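Cuadernos del taller Basano
Cómo se decide la compra de un robot

Un robot de taller no se compra como un juguete. Antes de pedirlo hay que saber qué trabajo va a hacer, cuánto cuesta y quién lo va a cuidar. A ese trabajo previo se le llama planificar.

En el taller Basano se montan y revisan placas de ordenador. El año pasado el equipo decidió incorporar un brazo con pinza y preparó una lista de preguntas. La primera fue la más sencilla: ¿qué piezas tiene que manejar? La respuesta ayuda a elegir la pinza, que es la «mano» del robot. Una pinza pensada para levantar cajas no sirve para trabajar junto a un procesador, que es el chip encargado de hacer los cálculos del ordenador.
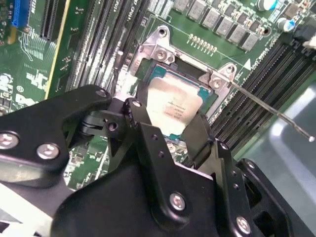
La pinza negra, junto al procesador de una placa base verde. A un lado se ve la palanca metálica del zócalo.

La segunda pregunta fue el precio. El presupuesto es una lista en la que se escribe todo lo que habrá que pagar. Muchas personas apuntan solo el robot y olvidan lo demás. En Basano se pidieron propuestas a dos empresas, Timden y Drotino. La de Timden era más barata, pero no incluía los dedos de repuesto, que cuestan 175 euros el juego. La de Drotino sí los incluía, junto con un curso de siete horas para el personal.

También hay que contar el espacio. La mesa debe ser firme y las personas necesitan sitio para moverse sin entrar en la zona del brazo. El ingeniero Chak-lun Yip marcó esa zona en el suelo con cinta adhesiva antes de firmar el pedido. De ese modo se comprobó que la puerta del almacén se podía abrir.

Por último, se calculó el mantenimiento. Los tornillos se aflojan, los cables se gastan y los programas se actualizan. El taller reserva aproximadamente 449 euros al año para estos gastos.

Palabras para recordar
Presupuesto: lista de los gastos previstos.
Zócalo: soporte de la placa donde se coloca el procesador.
Mantenimiento: cuidados que necesita una máquina para seguir funcionando.

Actividad
Elige una tarea de tu clase que pudiera hacer un robot. Escribe qué objetos tendría que sujetar, dónde lo colocarías y qué gastos habría después de comprarlo. Compara tu lista con la de otra persona del grupo.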